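The Long Table: A Gallery

Posted 2018-08-25 by Misaki Ishida

When Eylül Gökçe and I took over the upstairs kitchen at Burkus, we were told it came with character. Character meant a tap with opinions, a fridge that hummed in two keys and a butcher-block table so long that people at opposite ends could be considered to be in separate meetings. We kept all three. The table is the reason for this page.

A few readers of the Skosto newsletter asked for more of the kitchen and less of me writing about the kitchen. I have met them halfway. Most of the gallery proper is still on the old Dinu drive, waiting for one of us to remember the password, so for now it is a gallery of modest dimensions, with far too much caption on either side.

The table first. It came to us by way of Zarier, a joinery that closed in February and sold off whatever wouldn't fit through its own front door. We paid $1,154 for it, and another sum I won't repeat for the four people who got it up the stairs. One of them asked whether we'd considered a smaller table. He asked again on the landing.

It is a light timber, all stripes, and it shows everything: tea, ink, turmeric, regret. Eylül oils it. I'm allowed to hold the rag. The rule about coasters has been on the noticeboard from the first week and has so far been observed by Eylül.

What the table attracts is paper. Put down one sheet in the morning and by afternoon it has called its relatives. There's generally a stack somewhere past the middle, in that neutral zone where neither end will claim it, and it can sit there through several changes of season. I once went through the whole pile looking for a plumber's invoice and found a menu, a parking map and the instructions for the previous kettle.
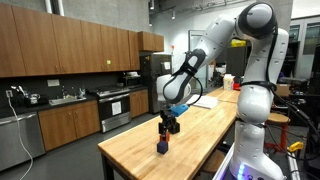

The stools have wooden seats and metal legs in a colour the shop called paprika and Eylül calls roadworks. They're comfortable for precisely as long as it takes to drink a coffee, a quality I've come to value in meeting furniture. The round seats tuck in beneath the tabletop, in theory. In practice, you'll find them with your shin.

On to the kitchen side, where the decorating was done by somebody with a strong feeling for brown. The cupboards are brown. We did get a quote for painting them, and the figure was $2,136, after which we both discovered a real fondness for brown. The little sticker on one of the doors was there when we moved in. It marks nothing that we've been able to establish, and by now it would feel rude to take it off.

The splashback and counter are dark, so crumbs on them are a matter of touch. I grew up in a house with a white counter and constant wiping, and I can report that this is the more restful arrangement.

The kettle is silver and has never been moved more than an arm's length from the sink. It has boiled for birthdays, for two farewells and for the man who came to look at the fridge and said that it was meant to hum. Next to it live the small utensils, a shifting population. We own 16 teaspoons according to the inventory and rather fewer according to the drawer.

Below the counter is the dishwasher, stainless steel, and the closest thing this room has to a political issue. Eylül loads from the back. I load from wherever I happen to be standing. We've agreed that whoever unpacks it is entitled to sigh, once, at a reasonable volume.

Still to come, if the password turns up: the pantry shelf, the view over the car park, and the long side of the table on soup day, with everybody's elbows in the wrong place. Eylül also has a close-up of the timber just after oiling that she's very proud of. I've told her it looks like toast. She has asked me to put that in writing, so there it is.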